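Werkumari Round Bowl, natural wood

Dawber Kitchen & Table > Bowls > Wood

Item no. 3407. In stock, ships from the Wodholm warehouse. Order before 3 pm and it goes out same day.

Light tan wood, rounded rim, narrower at the base than at the top. Good for fruit, bread rolls, keys, mail, whatever lands on the counter. Each bowl is turned from one piece so the grain is differnt every time. Some are plain, some have a lot of speckle. We can't pick one out for you, sorry. If you really want a plain one put it in the order notes and Lionel Heywood in packing will look if he has time.

Size: 9 inches across the rim
Finish: food-safe oil, inside and out
Price: $61
Matching lid: not available, please stop asking :) 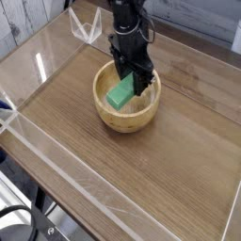
Werkumari round bowl in natural, with a mint-green block inside. Darker grain and speckles on the outer wall.

Care. Hand wash, warm water, mild soap. Dry right away with a towel. No dishwasher, no microwave, no soaking overnight. Oil it when it starts to look dull, a couple times a year is plenty for most kitchens. Any food-grade mineral oil works, or the Clundik board oil we carry (small bottle, lasts forever). Wipe on, leave an hour, wipe off the extra.

Not for hot soup. Salad is fine, dressing is fine, just dont leave it sitting in there till morning. Beets will stain. Turmeric too.

Small cracks near the rim in winter: usually the air is too dry. Keep it away from the heater and oil it more. Cracks on arrival are a different thing, send us a photo and the order number and we'll swap it.

Restock: almost 1,000 bowls came in with the October shipment, natural only. Dark stain is sold out, next batch not confirmed yet. Use the email box under the cart button to get a notice.

Returns within 30 days, unused, in the orginal box. Return shipping is on you unless it showed up damaged.

Also in this line: salad servers, small dip bowl, bread board.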